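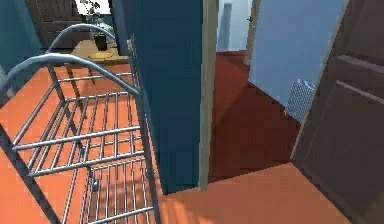 Wire rack, orange floor.

Dec 27, 2018

I have been putting off writing about the pantry for most of the year, and the week after Christmas seems as good a time as any. The house is quiet, the leftovers are nearly gone, and I spent yesterday with everything we own in the way of dry food spread across the kitchen table.

When we moved to Kilten the pantry was one of the things I liked about the house. It is a narrow closet off the back hall with a light on a pull string and four deep shelves. The shelves turned out to be the problem. They are so deep that anything pushed to the back stays there. Yesterday I found three open bags of brown sugar, all hard as bricks, and a can of pumpkin that I am fairly sure came with us from the apartment in Starkbridge.

I wrote everything down as it came out. The total was 254 items, counting each can and each packet of yeast separately. Of those, 113 were past the date on the package. I know those dates are cautious and I kept a good many of the cans. Flour and nuts are a different matter. Whole wheat flour goes stale faster than most people expect, and mine smelled like old crayons. The walnuts were worse.

The spices took the longest. I had been buying the large jars from Cormier, the restaurant supply place on the county road, because the price per ounce is so low. It is a low price if you run a restaurant. I do not get through a pound of ground cumin before it tastes like dust. From now on I will buy the little bags and put up with the cost.

Here is how I put things back. Baking supplies are at waist height now, where I can reach them with floury hands. Cans are on the second shelf, two deep and no more, with the tomatoes on the left because we use those most. Rice, beans and oats went into glass jars. Some of the jars used to hold pickles and still smell a little of dill, so those got the dog biscuits. The bottom shelf has potatoes and onions, in separate boxes this time. The top shelf holds the canning kettle and the roasting pan and nothing we can eat.

I also put strips of wood across the shelves, ten inches back from the front edge, so that things can't drift into the dark. The space behind them is wasted. I can live with that.

The whole job cost $116, nearly all of it for jars. I looked at a set of matching bins from Sasosness that would have come to more than twice that, and they had very good lids, but I couldn't see spending that much money to store lentils.

My plan is to do a smaller version of this in February, when there isn't much going on in the garden and the weather keeps me in anyway. Until then there is a list taped inside the door with a pencil on a string. If you take the last of something, you write it down. So far the list says raisins, cornstarch and baking powder, and somebody has added "good cookies" at the bottom.

We are having bean soup tonight. I have five bags of navy beans to get through - all of them bought, I assume, because I couldn't see the other four.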